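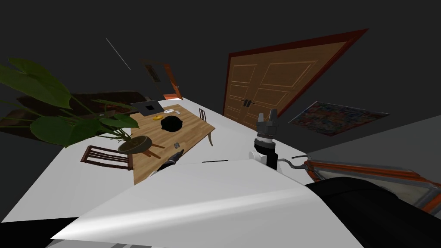
Prulley is a language school for adults in Parthorpe. We teach English, Dutch and Mandarin in small groups, and we have been doing it long enough that some of our first students now send us their grown children. Most lessons deal with everyday speech: phoning the dentist, returning a coat, talking to a neighbor over the fence. Beginners start with the words for things at home, such as a laptop on a wooden table, a donut, a plate, a black pan, a potted plant next to a sofa. By the second month they are putting those words into full sentences and asking each other where things are kept.

Who we are

The school was started by Evelien Verbeke and Yuzhen Yao, who met while teaching evening classes at the old library on Grube Street. Evelien teaches Dutch and runs the office. Yuzhen teaches Mandarin at all levels and writes most of our course booklets. Folasade Haruna heads the English department. She taught high school English before joining us and handles placement interviews for new students. Nneka Iyamu teaches the evening English groups and the Saturday pronunciation class. Daranee Phetsri looks after enrollment, payments and room bookings. If you call the school, you will most likely talk to her first.

How classes work

Each course meets two evenings a week. Students get a printed booklet on the first night and keep it when the course ends. Homework is short and mostly spoken. We ask students to record themselves on a phone and bring the recording to class. There is a written check halfway through and a conversation with a teacher at the end, and both are used to decide which level comes next.

We do not prepare students for university entrance tests. People who need one are given a list of other schools in the area that do.

The student library

Our library holds 3,800 books, magazines and audio courses. Current students can borrow up to five items at a time. Former students are welcome to read in the library during office hours but cannot take items home. The Dutch shelves were reorganized in February and are now sorted by level, with children's books kept separately by the window.

Classes for employers

We also teach at workplaces. Our longest-running group is at Skivuline, where Nneka teaches English to warehouse and office staff before the afternoon shift. Employers choose the language and the meeting time, and we supply the teacher and the booklets. Lessons at a workplace follow the same levels as those at the school, so staff who change jobs can carry on with us in the evening.

Visiting

You may sit in on one class before you enroll. Call the office a day ahead so the teacher knows to expect you. Street parking is free after 6 p.m., and the side entrance has a ramp.

Page last updated 3/28/19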